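Moving a Household Archive Off a Shared Drive

The transfer of our household records to a new system was completed in November, and this entry sets out how the work was organized. Several readers of this blog have written to ask which arrangement was chosen in the end. The answer is Rerum, running on a small rented server at Netside, with a second copy kept on paper for a limited group of documents.

The records in question date from 2000 onward. They include leases, tax returns, insurance policies, school reports, appliance manuals and a large quantity of letters. Until this year they were held on a shared drive which had grown without any agreed structure. Folders had been named by whoever created them, and the same policy could be found under the name of the insurer, the name of the car and the word "misc."

The first stage was a review of what should be kept. Tax papers were retained for the full period our accountant advised. Manuals were kept only for appliances still in the home. Duplicate scans were removed after the clearer copy had been identified. At the close of the review there were 61 folders, which were then merged further by subject.

Naming was the second stage and took longer than expected. The rule adopted is that each file begins with the year, followed by the subject and then the other party. A boiler service contract is therefore found under its year, the word "heating" and the name of the firm, Szekeres. Earlier drafts of the rule placed the firm first. This was dropped once it became clear that firms change and the boiler does not.
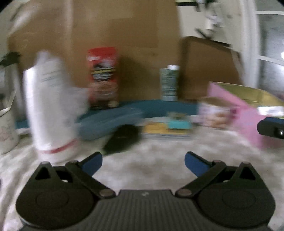
Access was considered next. All adults in the household may read every record, with the exception of medical papers, which are open only to the person concerned. Changes may be made by 2 people. Requests to remove a document are held for one month before the document is deleted, and it was useful to have this delay when a set of old pension statements was marked for removal in error.

Paper copies remain a matter of some disagreement. The position taken for the present is that birth certificates, the deed and the wills are kept in their original form in a fire-resistant box from Stulell. The box holds 4 document wallets comfortably. A fifth can be closed inside it with effort, but the lid then sits unevenly and the arrangement is not recommended.

Backups run each night at 2 a.m. and are checked by opening a file chosen at random on the first of the month. The check in the second month found that photographs of receipts had been left out of the schedule. This has been corrected.

The letters have not yet been dealt with. Many are undated, and the naming rule cannot be applied to them as it stands. One proposal is to group them by sender and estimate the decade from the address. Comments from readers who have sorted family correspondence would be welcome, particularly on the handling of postcards.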